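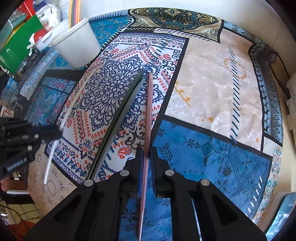
Protokoll: Nedeljković

Besprechung der Küchengemeinschaft Arkura, Januar
Beginn 18.40 Uhr, in der Küche, später am runden Tisch

TOP 1 Protokoll der letzten Besprechung

Angenommen mit einer Änderung. Bei »Die Schubladenfrage ist gelöst« wird »gelöst« durch »vertagt« ersetzt. Die Schublade klemmt nach wie vor.

TOP 2 Essstäbchen

Der Vorschlag vom Herbst lag wieder auf dem Tisch: Die Stäbchen sollen aus der Schublade heraus und stehend in einem Becher an der Wand aufbewahrt werden, damit man sie beim Kochen griffbereit hat. Dafür spricht laut Antrag, dass man die Farben auf einen Blick sieht und nicht mehr zwischen Schneebesen und Sparschäler wühlen muss. Ich habe dazu zu Protokoll gegeben, dass wir mit derselben Begründung schon die Gewürzdosen umgestellt haben und seitdem den Kümmel suchen.

Zur Paarbildung gab es zwei Meinungen. Die eine Seite will strikt nach Farbe zusammenlegen, bevor irgendetwas in den Becher kommt. Die andere hält das für Zeitverschwendung, gegessen werde auch mit einem grünen und einem rosafarbenen. Abgestimmt wurde nicht. Einigung darauf, dass auf der Patchworkdecke vorsortiert wird und einzelne Stäbchen ohne Partner vorerst bleiben dürfen. Wie lange »vorerst« dauert, wurde nicht festgelegt, auf meine Nachfrage hin auch beim zweiten Mal nicht.

Offen blieb außerdem, mit welchem Ende nach oben. Spitze nach oben ist hygienischer, sagen die einen, weil man beim Herausnehmen ans dicke Ende fassen müsste. Nur fasst in der Praxis jeder dort an, wo das Stäbchen herausschaut.

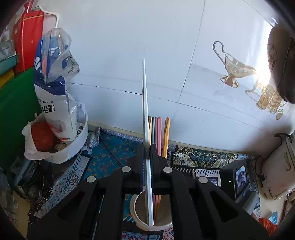

Auch die Frage, ob sich unten im Becher Wasser sammelt, wenn nach dem Abwasch nicht richtig abgetrocknet wird, halte ich für nicht beantwortet. Es wurde versichert, dass alle abtrocknen. Ich habe um Aufnahme ins Protokoll gebeten, dass ich das bezweifle. Probezeit bis zur nächsten Besprechung, danach wird am Becherboden nachgesehen.

TOP 3 Tischdecke

Angeregt wurde, die Patchworkdecke beim Sortieren und Schneiden abzunehmen. Gegenrede: Sie verdeckt die Kratzer, und ein Fleck mehr falle bei dem Muster ohnehin nicht auf. Das mag für die bunten Felder stimmen, für die hellen sicher nicht. Beschluss: Die Decke bleibt liegen, geschnitten wird auf der Arbeitsfläche. Waschen bei 40 Grad wurde vorgeschlagen, ein Etikett mit Pflegehinweis hat aber noch keiner gefunden.

TOP 4 Angebot Rasix

Rasix bietet einen kompletten Schubladeneinsatz samt Wandleiste für 700 Euro an, Montage extra. Im Prospekt steht »Ordnung, die bleibt«. Eine Gewährleistung darauf konnte ich im Kleingedruckten nicht entdecken. Dridow verlangt für einen einfachen Einsatz ohne Leiste 228 Euro und liefert dafür erst im Frühjahr. In der Gemeinschaftskasse sind 2.102 Euro, von denen aber noch der Herd gewartet werden muss.

Mein Einwand, dass ein Einsatz in einer klemmenden Schublade ebenfalls klemmt, wurde zur Kenntnis genommen. Beschluss: vorerst kein Kauf. Für die Reparatur der Laufschiene werden bis zu 100 Euro freigegeben. Bei Dridow wird nachgefragt, ob der Preis bis zum Frühjahr gilt.

TOP 5 Verschiedenes

Die Fliesen hinter der Arbeitsfläche sollen nach dem Braten gleich abgewischt werden, die aufgedruckten Motive bitte ohne Scheuermilch. Der Hinweis stand schon im vorletzten Protokoll.

Der Wunsch nach einem zweiten Becher für Kochlöffel wurde zurückgestellt, bis der erste sich bewährt hat.

Ende 19.55 Uhr. Nächste Besprechung nach Aushang am Kühlschrank.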